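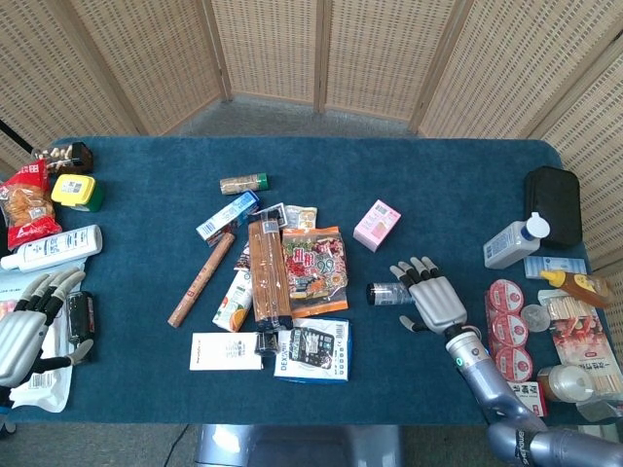
Forums > Building Management > Leases and Service Charges > Hallway carpet replacement

Home Forums Members Search Log in

This site uses cookies to keep you signed in. Accept | Manage settings

Hallway carpet replacement: who bears the cost?

wallmont_tenants
April 29, 2018

Our association represents the occupants of 70 units at Wallmont. The managing agent has given written notice that the hallway carpet on all floors will be replaced in December and that the full cost will be charged to the current year's service account. The present carpet was laid 12 years ago. The notice calls the work "maintenance." Our position is that it is an improvement, as the product chosen is of a higher grade than the one being removed. We would be grateful for the views of members who have dealt with a similar charge.

gatari_mgmt
The grade of the product does not settle the question. If the existing carpet is at the end of its service life, replacement with a modern equivalent is generally treated as repair. Please consult the definitions section of your lease. At Gatari Court we replaced a loop pile with carpet tile under the repair clause, and no objection was upheld.

Deskside
I must disagree with the previous reply. "Modern equivalent" covers a case where the old product can no longer be bought. It does not permit the landlord to select something better and pass on the difference. Has the agent supplied a quotation for a like-for-like replacement?

wallmont_tenants
It has not. We have seen one quotation only, from Emeck Flooring, and it combines removal, subfloor preparation and supply in a single figure.

Deskside
In that case the association should ask for an itemized quotation before discussing anything else. Subfloor preparation may well be repair even if part of the carpet cost is not.

north_stair
Our building used Emeck for two floors. The work was satisfactory, but the adhesive odor remained for several days and residents should be given notice of this. I would also ask whether the stairs are included – in our case they were billed separately at 1000 per flight.

gatari_mgmt
With respect, an itemized quotation is a courtesy unless the lease provides otherwise. I would caution the association against withholding payment while it waits. Interest may accrue.

Deskside
No one has suggested withholding payment. Payment under written protest preserves the position of both sides.

wallmont_tenants
Thank you. The lease allows 20 days for written objections. We have asked Chaudhary Surveyors to inspect the carpet on the lower floors, where the wear is heaviest, and to comment on its remaining life. A letter requesting separate figures for the stairs, the subfloor and the carpet will go to the agent this week.

north_stair
Please post the agent's reply when it is received. Our upper floors are due next.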